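Himdale Gripper Inspection Kit, second edition
Reviewed by Mereana Pryor

The Himdale kit is a printed checklist, a torque driver and a set of tags for routine checks on robot arms and end effectors. We used it for 13 weeks at the Kereama workshop. The checklist follows a sensible order: isolate power, tag the controller, check fasteners, then cables, then covers. Each page has a signature line and space for a fault number.

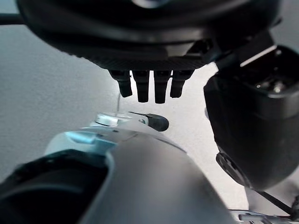 Cable routing gets the best section. It asks for a slow jog through the full working range before sign-off, with a second person at the stop button. Intervals are set at 200 operating hours — too long for a wrist joint on fast cycles, in my view. We cut ours to 40.

The driver held its setting through nearly 20 checks against our bench gauge. The tags are poor. The ink smears under solvent, and Shona Paewai replaced ours with Gullora blanks in the second week.

Recommended for small shops with no written procedure. Sites already using the Uton forms will gain little besides the cable pages.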